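A Day Out With the Gripper People at Garkby

I've been meaning to write up my visit to Garkby since the spring. My notes say I signed up in April, got put on a waiting list, forgot all about it, and then got an email saying there was a place on the summer open day if I still wanted it. I did! So on 24/07/2018 I got up far too early, took two trains and a bus, and walked the last stretch along a road with no sidewalk to get to a low building with Titalov painted over the door.

Titalov is the company, Garkby is the site, and Coste is the name of the project they were showing off. I mixed these up all morning. Coste is their attempt to get a robot arm to tidy and set tables by learning from people doing it first, so what they need more than anything is people doing it. Lots of people, lots of tables.

We started with coffee and a talk (the coffee was good, the talk was long). The part I liked came near the end, when they put up the running total for the project: 563 finished recordings so far, out of the 900 they want before they start the next round of training. A man behind me asked how many had been thrown out and the answer was "a lot," which got a laugh.

Then we got to hold the tool. I'd pictured something heavy with cables hanging off it, and it's more like a big pair of tongs with a camera riding along. You squeeze, the fingers close, and the camera records what the fingers are getting up to. The fingers have ridged pads on the inside in a pretty loud magenta, and the pads grip much better than I expected. I picked up a pencil on my second try and felt very pleased with myself until a kid of maybe ten did it on her first.

After lunch came the bit I'd really come for. They don't do all their recording at Garkby, they go out to ordinary places where people sit down and eat and leave things lying around, and we got to see what that looks like from the tool's side. Café tables are a favorite. There's a water bottle, a mug, a glass, a coaster, menus and bits of paper all over the far side, a potted plant, and every one of those wants to be held a different way.

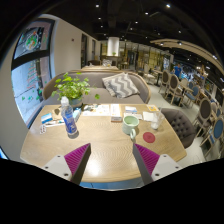 Why not just program the arm to pick up each thing?

Because somebody would have to write down a rule for every object in every spot, and the list never ends. With recordings, the system gets to see many people handle many things and works out for itself what the good grabs have in common.

I asked about the glass, as I've broken enough of them at home. Apparently glasses are hard for two reasons. The camera sees straight through them, and people pick them up in all sorts of ways without thinking, some by the rim, some low down, some with a funny little tilt first. Paper is the other one. A single sheet lying flat on a table is a nightmare with two fingers, and the trick they teach is to slide it to the edge and pinch it there. I tried this with a flyer and chased it halfway across the table before I got it. They kept the recording! I asked if it would count and was told it would be "looked at," so I'm not holding my breath.

A few other things they told us to do, which I scribbled on the back of my bus ticket: start with the fingers open. Go slower than you want to. Don't wave the thing around between grabs. If you drop something, keep recording and pick it up again, they want those too. And don't tidy the table up before you start, leave it the way it is.

There were 23 of us on the tour, split between the practice tables, so you did a fair bit of standing about. I'd have liked more time with the tool and less in the corridor looking at posters. The posters were mostly about Gutness, their labeling program, which lets someone go through a recording and mark where each grab starts and stops. We got a quick look at it on a big screen. It seems to be slow, fiddly work, and the woman running it had a cushion, a footstool and a very large bag of pretzels, so I think she knows what she's doing.

The arm itself came out at the very end. It moved a mug from one side of a table to the other, then went for a spoon and missed it twice, and everybody groaned like we were watching penalty kicks. Third go, it got it. Big cheer!

Practical stuff if you're thinking of going: it's free, you have to book, wear shoes you can stand in. Lunch is sandwiches. The bus back only runs every 2 hours and I missed mine by the length of the parking lot, so I had plenty of time to eat the apple I'd saved and practice my pinch on the flyer.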